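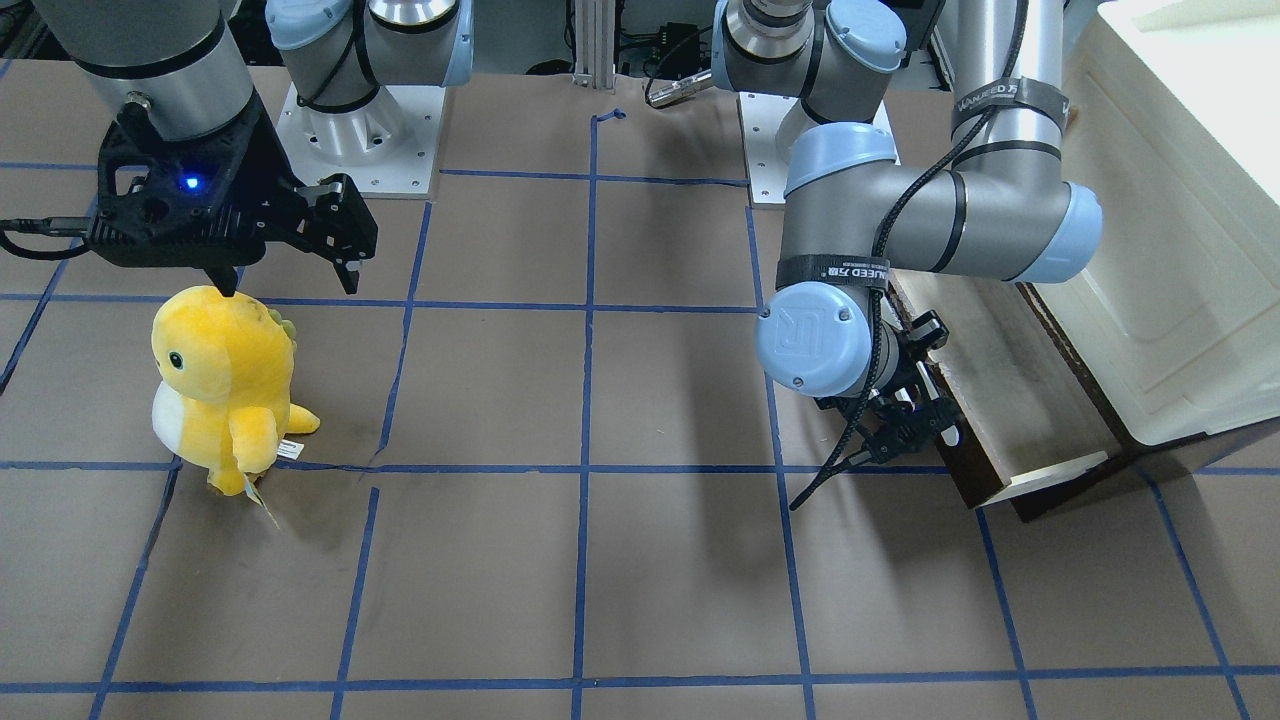
Monday, Furnival hill

Up at 5:10 to get the wire in the air before work. Band was better than I expected for September. Forty meters was open to the south until the sun was well over the ridge, then it went flat in the space of one coffee.

I ran the new end-fed off the fence post and up to the oak, same as Saturday, but moved the feed point down to the second rail so the coax doesn't have to cross the path. SWR was fine on 40 and 20. On 15 it was still bad. I think the counterpoise is too long and I'll cut it back a foot at a time until it behaves.

Worked seven stations before I had to pack up. Best was a man near the coast running five watts into a wire he said was lying on his garage roof. He gave me a 449 and I gave him a 559 and we both repeated everything twice. The distance came out to 1,352 miles when I checked at lunch, which is my longest on this wire. The old one was 1,187.

Log is in the green notebook, not typed up. I am behind on typing. The last entry in the computer is from before the club picnic.

Noise

The buzz is back on 80. It starts at S3 and goes to S7 around supper time, then stops all at once near eleven. Last winter I blamed the Christmas lights two doors down and I owe those people an apology, as theirs are in the attic.

I walked the block with the little AM portable tuned to the bottom of the dial. It gets loud by the pole at the corner of Gredik Street and louder still by the second pole past that. I wrote down both pole numbers on the back of the hardware store receipt. Will call the power company tomorrow. Last time they were polite and took three weeks.

If it isn't the pole, the next thing is to shut off my own house at the main and run the receiver on the battery. I should have done that first. I know I should have done that first. I'd have to reset the stove clock and the thermostat.

Net

Checked in at 7:30. Noura Darwish was net control and kept it moving, nineteen check-ins in twenty-five minutes. Two stations had traffic. I took one message for a woman in Flitwood whose brother is in a hospital out of state, and phoned it through after the net. She had never gotten a radiogram and asked me if there was a charge. I said no. She asked me to read it again so her husband could hear.

Noura wants someone to take second Mondays from November on. I said I would think about it. My signal into the east end of the county is poor and net control has to be heard. With the wire up at the house instead of on the hill, half of them would be asking for relays. The repeater would solve that, but the repeater is down again. The controller locks up when it rains hard and somebody has to drive up and cycle the power.

Bench

Opened the tuner that Huệ Ung gave me at the swap. She said it arced on the high end of the dial and it does. Two plates in the output capacitor are bent and almost touching. I straightened one with the feeler gauge. The other is further in and I can't get at it without pulling the whole capacitor, and the shaft coupling is frozen on. Put penetrating oil on the set screw and left it.

The meter lamp is dead too. I have a bag of lamps somewhere. Looked in the bottom drawer, in the coffee can, and in the box marked LAMPS, which has fuses in it.

Also tried the Clusalitz keyer again with the heavier paddle. It still drops a dit at anything above 22 words a minute. I cleaned the contacts with a strip of bond paper, no change. Might be the cable. The plug gets loose if you look at it wrong. Will solder on a new one when the order gets here.

Contest

Entry form for the fall contest is due at the end of the month. Rules are the same as last year except that the county line stations have to pick one county and stick with it. I'd like to get over 2,000 points this time. Last year I had 1,610 and lost an hour and a half to a flat battery and a dead laptop. This year paper log, second battery, and a folding chair that has a back.

Huệ may come along and run the second half of the day. She's quicker on code than I am and doesn't mind the cold. We'd have to enter as multi-operator, which puts us in with the big club stations. I don't care much about placing. She might. I'll ask.

To do

Call about poles.
Cut counterpoise.
Type the log.
Find lamps.
Order connectors, the crimp kind, plus 50 feet of the thin coax.
Answer Noura by the weekend.
Charge both batteries and write the date on the tape.

Band check before bed: 80 noisy until 10:50, then quiet. Heard two stations talking about tomatoes. Forty was all strong signals from the west, fast fading. Called CQ for ten minutes on 7.112 with no takers. Shut down at 11:25.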